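How a Robot Learns to Tidy Up

A page for readers ages 8 to 11, from the Nallorix Learning Center

Many people think that a robot arrives from the factory already knowing how to do its job. Some robots do follow a fixed list of instructions. They move to the same spot, close on the same part, and set it down in the same place all day long. Those robots work well as long as nothing changes.

A home or a workshop changes all the time. A sock may be folded on Monday and stretched out flat the next day. A tool may point toward the door or toward the wall. It would take far too long for a person to write a separate instruction for every way a sock can lie on a floor. For jobs like these, engineers give the robot examples and let it learn from them.

What Is an Example?

An example is a record of one job done one time, from start to finish. Suppose the job is "pick up the sock and put it in the basket." The record holds the pictures taken by the cameras while the job was being done. It also holds numbers that tell how each joint of the robot's arm was bent at each moment, and whether the gripper was open or closed. A gripper is the part at the end of the arm that takes hold of things, as your fingers do.

One example is not enough. If you had seen only one dog in your life, and that dog was small and brown, you might not know what to call a large white one. A robot has the same difficulty. It needs to meet many socks in many positions before it can handle one it has never met.

Who Makes the Examples?

People do. At the Dirau workroom, the examples are made by trained staff called operators. An operator holds a pair of handles, one for each hand. When the operator moves the left handle, the robot's left arm moves the same way. When the operator squeezes, the gripper closes. The computer saves everything.

Operators must be patient. They move smoothly and do not rush, as the robot will learn their habits, good and bad. If an operator always bumps the basket before dropping something in, the robot may learn to bump the basket too.

Shona Grimshaw trains new operators at Dirau. "I ask them to imagine they are showing a younger child how to do something," she says. "You slow down, and you finish each part before you start the next."

Inside the Work Area

Each work area is called a cell. It has a floor, walls, a metal structure that holds everything steady, and a place for the arms to be attached. The objects are put out on the floor before an example begins. Some are soft and some are hard, and a gripper has to treat them differently. A sock bends when it is squeezed, while a wrench keeps its shape and can slip if it is held near one end.

The cell in this picture has 2 arms. The left gripper is over the edge of a green sorting tray, and the right arm reaches toward a purple sock. Look for the white wire basket hanging at the back and the wrench with the orange and black handle.

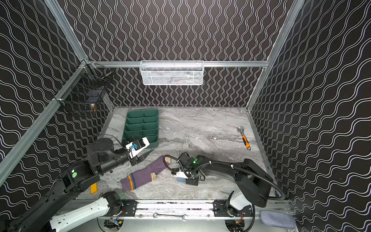
Sorting the Good from the Bad

After the examples are saved, they are checked. A reviewer plays back each one and decides whether the job was done properly. Perhaps the sock fell on the way to the basket, or a camera stopped working halfway through. Those examples are marked so that the computer does not treat them as correct.

In June, the Dirau operators made 910 examples of tidying jobs. After checking, 770 were kept.

The reviewer also writes a short label for each example, such as "wrench into tray." Labels let the computer match words with actions.

Practice and Testing

Next, the computer studies the examples. It looks at what the cameras recorded and tries to guess how the arms moved. At first its guesses are poor. Each time, it compares its guess with what the operator did and makes a small correction. It repeats this a great many times.

Then comes the test. The objects are set out in new positions, and the robot must work with no one at the handles. If it has trouble with one kind of object, the operators go back and make more examples with that object.

Try It Yourself

Ask a partner to close their eyes and hold out one hand. Guide the hand gently to pick up a sock and place it in a box. Do this 3 times, with the sock in a different place each time. Then let your partner try alone, with eyes open, using the same movements. Talk about which movements stayed the same and which had to change.

Words to Know

Cell: the work area where a robot's arms and objects are kept.
Gripper: the part of a robot that takes hold of things.
Label: a few words that tell what happens in an example.
Operator: a person who guides the robot while examples are recorded.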